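Visit to the Ernstead furniture open day, September 30, 2019

I went to Ernstead together with my colleague Hawi Lemma. The journey by bus took two hours and we arrived when the coffee was already served. Mrs Joyce Kombo welcomed the guests and spoke of how the firm began with repairing school chairs. After this we walked through the drying room, where it smelled very nice of oil.

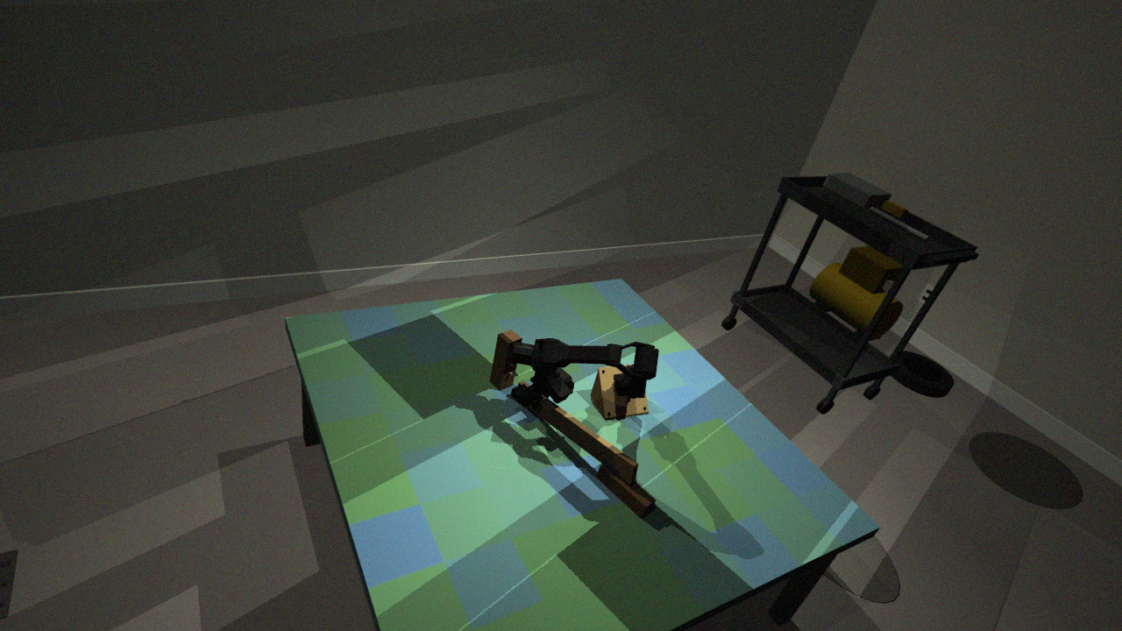 How long must the oil dry before a table is sold?
They leave it for eight days, and in January a little longer.

Lunch was soup and bread. I talked with Tatu Lyimo from Dramel, who buys 40 tables every year for cafés, and he told me the delivery has become slower. The afternoon talk on colours for small rooms was for me the best part. 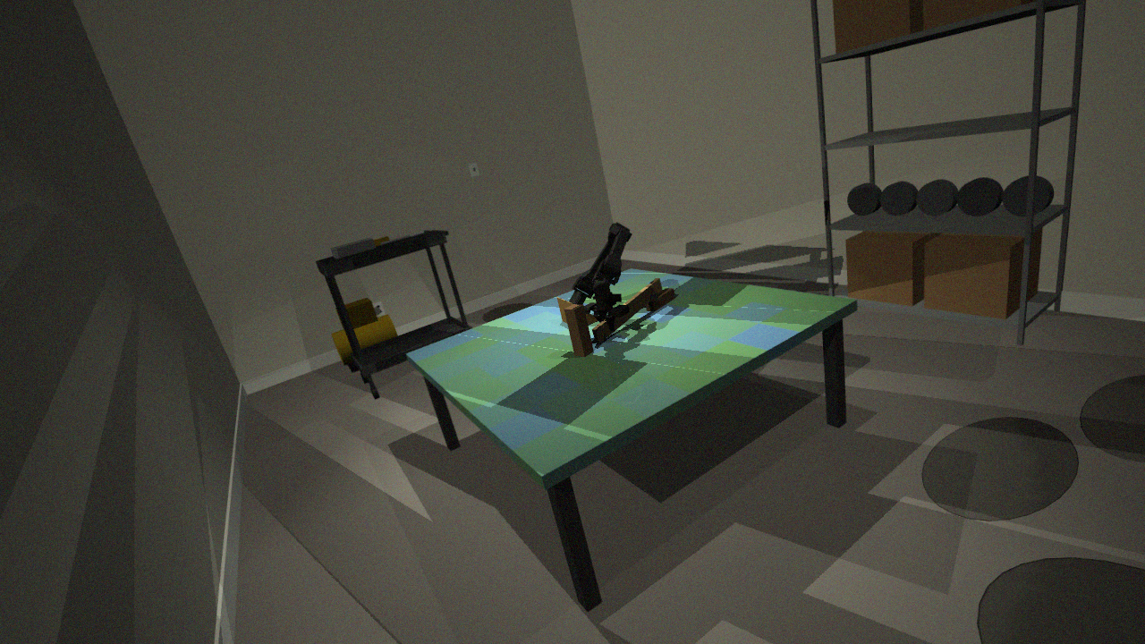 Table with a top in greens and blues, dark legs.

We did not stay for the raffle, as the last bus to Srour leaves early.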